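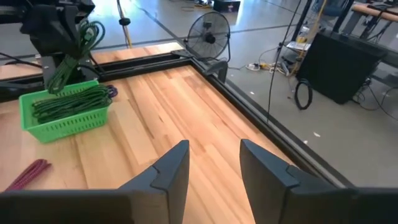 Butcher-block tabletop with a black metal rail.

I had my bone scan in May and a few people have asked what it was like, so I'm writing it down while I still remember it.

My doctor ordered it for a sore hip that hadn't shown anything on a regular X-ray. The imaging center is in Orinley, 46 miles from my house. I got there early and a technologist named Shewit Teshome called me back, put a small needle in my arm and gave me the tracer. It took less time than a blood draw. Then she told me to drink plenty of water and come back in 3 hours.

I hadn't planned for that part. I thought I'd be done before lunch. I walked over to Plullo, had soup, and read most of a magazine from the year before last. My friend Ginette Lemieux had the same scan last winter and drove home in between, but she lives ten minutes away.

The scan itself was easy. You lie flat on a narrow table and the camera comes down close to you - closer than I liked at first - and moves along very slowly. You can breathe normally. My nose itched the whole time. I kept my clothes on but had to take off my belt and watch.

The bill before insurance was $1,808. My share came to $200, and I paid it at the desk. Ask about this when you book. The first person I talked to couldn't tell me, and Fuad Lencho in billing had it in a minute.

Results went to my doctor two days later. It's a small stress fracture, so no running until the fall. I've started swimming at the Worku pool, mornings before seven, when there's usually a lane open.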